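Speaker notes – Safta Ghiță, Stasance
Retirement savings for people who change jobs often
16 April 2026

Start slowly. Say good morning, thank Lambert for the room. Ask who has more than one old pension account. Wait for the hands.

My own story, keep it short: I left Ciltulura after six years and I forgot the account there. The balance was 3094 dollars. The yearly fee was 24 dollars, and I was paying it without reading one letter.

Next point – fees look small when you see them one by one. Show the two columns from the handout, page 2. Do not read all the numbers, only 610 and 420. The first is what the client paid in a year with four accounts, the second is after she moved them into one.
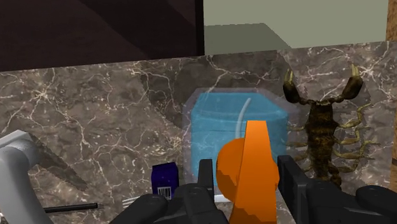
Slide 5. Orange piece held in front of a blue container.

Now the warning. Moving an account is not always right. Some old plans have a guarantee which you lose when you leave. Ask for the exit terms in writing before you sign.

If somebody asks about Bultell: I do not advise on single funds in a public talk. Offer to speak after.

Questions, ten minutes. Forms are on the table by the door.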